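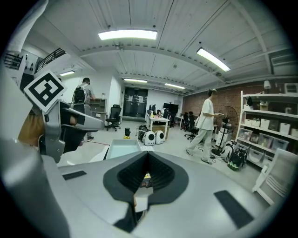

Gray gripper with black rubber finger pad; square marker on the opposing jaw.

Section 4: Setting up summer lesson registration

Dornis will offer to import last year's students for you. We tried it at the Mfinanga studio and spent longer fixing duplicate siblings than we would have spent typing. Start with a clean term.

1. Open Terms and choose New. Name it for the month it starts, such as July.

2. Set the lesson length to 45 minutes. The default is 30, and changing it later does not update lessons already booked, whatever the help screen claims.

3. Add each teacher by hand. Leave "Smart match" off. It pairs students with teachers by open hours only and pays no attention to instrument.

4. Set group class size to 16. The system allows 18, but check your chairs and music stands first.

5. Enter the deposit, then book a test student and look at the invoice yourself.

Caution: The "Send to all" button on the Families page has no confirmation step. A studio with over 600 contacts will email every one of them, including families who left years ago.

Note: The waiting list is supposed to fill canceled spots on its own. Adhiambo Kioko checked it through a full term and found it skipped anyone without a cell number on file. Review the list every morning until enrollment closes.

6. Click Publish. Open the page on a phone before you share the link.

For recital dates, go to Section 5.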